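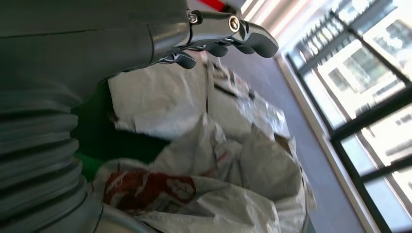
La pinza, sobre el montón de sacos blancos. Luz de ventana, suelo gris.

Tecnología | Reportajes | Hogar y taller

¿Ya saben recoger?

Sacos. De plástico tejido, arrugados, uno encima de otro. Cualquier mozo de almacén los dobla sin mirar. Un brazo robótico, depende del día.

En Sisadeo llevan desde febrero probándolo. 3,974 intentos apuntados en una hoja de cálculo, y la tarea es siempre la misma: coger un saco, uno solo, y dejarlo al lado. Parece poco. El plástico resbala, se pega al de abajo, se dobla por donde no toca.

«Con cajas vamos bien, con tela regular, con esto sufrimos», resume Kidus Asfaw, que lleva las pruebas. Tardan casi 36 segundos por saco. Él, a mano, cinco. Lo cronometró por curiosidad y no le hizo gracia.

¿Y en casa? Peor. Lornley promete un modelo que vacía el lavavajillas; lo vimos en Nesgate y los platos bien, los cubiertos no tanto. La colada ni la intentaron. Para las bolsas de la compra hay que esperar, dicen, sin dar fecha.

Asfaw cree que el taller llegará antes que la cocina. Menos sorpresas, mismo suelo, misma luz. Aun asi, de momento los turnos de tarde los sigue haciendo gente. Y los sacos los dobla el.

Última actualización: 2024-05-28

Contacto | Aviso legal | Volver arriba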